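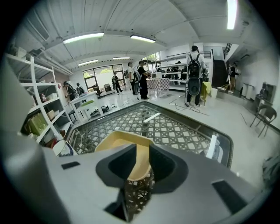 Woven table with the glass top, looking across to the white shelves and the big window. March, mid-afternoon.

Right, writing this up before I forget it all, as I did with the last tidy (sorry to whoever went looking for the tape).

Main job was the Tekholm shelving. I do like those slanted dividers, they make the whole unit look less like a stockroom, but they're a pain for anything square. Boxes want a flat side to lean against and they don't get one! The beige boxes are stacked up high for now and I've left them there, as they're light and we hardly open them. Green paper bags stay on the lower level with the small cardboard box next to them. I tried the bags one shelf up this morning and they kept slumping forward, so back down they went.

Measured between the dividers while I was at it, at the narrowest point on each level:
lower level 27 cm
middle 25 cm
top 21 cm
So the Hundimard trays (25 cm across, I checked twice) will go in the lower one with a bit of wiggle room and will jam in the middle one. Don't force them, the paint marks. If we order more, get the narrower sort.

The table. I've gone back and forth on this for weeks and I've decided I'm fond of it. The diamond weave under the glass is lovely when the light comes in from the window side, and the rounded rim is kind to hips. Downsides: small pale things are hard to spot against the pattern (I lost a washer on it for a good ten minutes, grr), and the glass shows every single fingerprint. Wiped it with the Prurkico spray and a dry cloth. One go left streaks, second go with a clean bit of cloth was fine. Crumbs get down between the rim and the glass too and I still haven't found a decent way of getting them out. A soft brush sort of works. Somebody suggested a strip of card, might try that next.

Desk: green tray stays on top, and it's for paperwork ONLY please. I took out two pens, a bulldog clip and half a biscuit. Shoes under the desk are all right by me so long as they're tucked in.

Red-and-white checked cloth is on the small table over by the other white shelves and I think it cheers that end up no end. It does slide about. Laur do a grippy underlay that can be cut to size, up to 20 quid for the big roll, seems a lot for one little table but we could use the rest under the trays.

Cables. They still run over the floor in the middle of the room, which is just where people stand about and chat, as they were all doing this afternoon. I want them taken round by the wall. Haven't measured the run yet, need to do that at a quiet time when I can get the tape down without asking everybody to hop.

Still to do:
labels for the upper shelves
cable run, measure then order clips
ask about the Laur underlay
try card strip on the table rim
more cloths, we're down to the grotty ones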